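Desktop computer (tower)

A tower is the kind of desktop computer that stands upright in its own case, with the screen and keyboard sold and plugged in separately. I've kept this page of the Willstead hobby encyclopedia going for years, and I still get mail about it, mostly from people who found one in a closet and want to know if it's worth keeping. (Usually, yes!)

The word only means the shape. Before towers caught on, most home machines were flat boxes that sat under the monitor, and you lost half your desk to them. Stand the same box on its edge, put it on the floor, and you get your desk back – along with a lot of dust, I'm afraid.

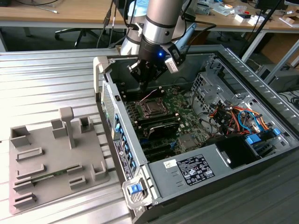
The case

Cases come in full, mid and mini sizes, and the makers have never agreed on where one ends and the next begins. My first was a Hellent mid tower, beige, with a door on the front that stuck every August when the weather got damp. I loved it anyway. Most older cases are steel with a plastic front, and one side panel slides or swings off after you undo a couple of screws at the back.

Laying the case on its side is the usual way to work on it, and I'd do that even for a quick job. Screws dropped into a standing tower roll under the power supply and stay there.

The board and its parts

The motherboard is the big flat circuit board everything else connects to. The processor goes in a socket held down by a metal frame and a lever, memory sticks go in the long narrow slots, and cards go in the expansion slots. 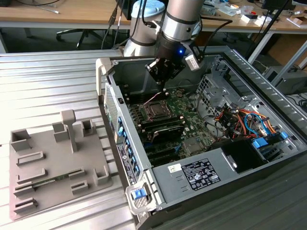
Sockets change every few years, so a new processor often means a new board too, and then sometimes new memory on top of that. My friend Taras Sydorenko kept one Ellanetti board alive through three processors, and I think he was prouder of that than of his car. Memory is the easier upgrade by far. Check which type your board takes, check how much it allows, and push until both clips snap.

Graphics cards deserve a page of their own (it's on my list). For now I'll just say measure your case first, as some of the longer ones bump right into the drive bays. 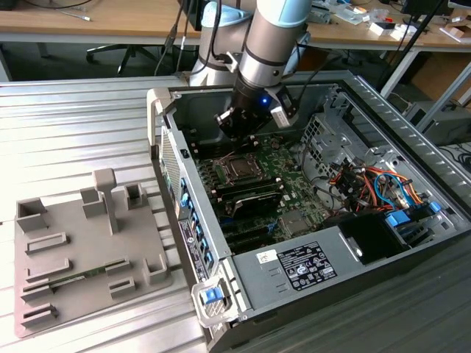

An open tower on its side, with the processor socket empty.

Power and noise

A 700 watt supply is plenty for most home towers, and plain office ones get by on far less. Old fans are the main source of noise. I swapped mine for a slow Hrytsenko model and for the first week kept checking whether the computer was on.

See also: Monitor, Keyboard, Laptop

Page last changed 2018-11-02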